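4. The Open Day as an Evaluation Setting

Most of our results were produced in quiet rooms by people who wanted the system to work. The February open day at Brivport offered neither condition. We had signed up for a demonstration slot in the belief that visitors would watch for a minute and move on to the free pens at the Marino table. They stayed, and they asked to drive. The demonstration ran in simulation on a single workstation, with the gripper's views shown on a screen large enough to be read from the back row. 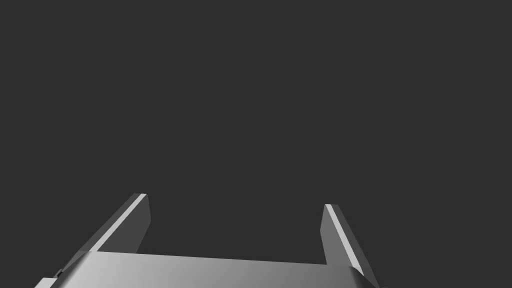
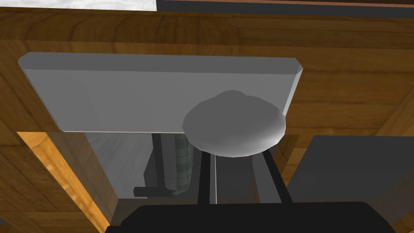

Figure 3. Simulated views used in the Brivport demonstration. Top: the open gripper against a plain dark background. Bottom: the gripper beneath a rounded knob, with wooden surfaces around it.

4.1 Procedure

Each visitor was given a seat, a hand controller and one sentence of instruction. The sentence had been four sentences long in the morning, but we found that people began moving the arm at the end of the first one whatever we did. A session ended when the visitor stopped, when the simulator reported a joint limit, or when the next person in line began offering advice loudly enough to count as a second operator. We had not planned for the last case and added a field for it to the log over lunch.

The simulator was Camorell, running our standard settings with a cap of 500 control steps per attempt. The Stekell controller filtered out hand tremor as it does in the lab. It does not filter out a ten-year-old waving at a parent, and we make no claim that it should. Attempts were recorded from the first command to the last, including the long stretches in which the arm was perfectly still and the operator was being told about somebody's garage door.

We logged 2,876 commands over the day. No attempt was removed for being silly. An attempt was removed only if the log file was damaged, and this applied to 2 attempts, both made while one of the authors was tidying the cables.

4.2 Observations

Visitors approached their targets differently from our trained operators. The trained operators line up the fingers first and then close the distance. Visitors tended to close the distance with great confidence and consider the fingers afterward. This put the policy into starting positions that our training set hardly covers, and its corrections there were slow and sometimes went the wrong way.

The comments were as useful as the logs. Several people wanted to know why the arm paused before contact. We had a good explanation involving the planner's update rate, and it satisfied none of them. One asked whether it was thinking or stuck, and after reading the logs we concede that our status light cannot tell these apart either. The revised interface described in Section 5 shows the two states in different colors.

We also note a bias in our own conduct. When an attempt was going well, the author on duty stood back and let the room enjoy it. When it was going badly, the same author talked - mostly about future work. Session length is therefore a poor measure of visitor interest, and we do not report it as one.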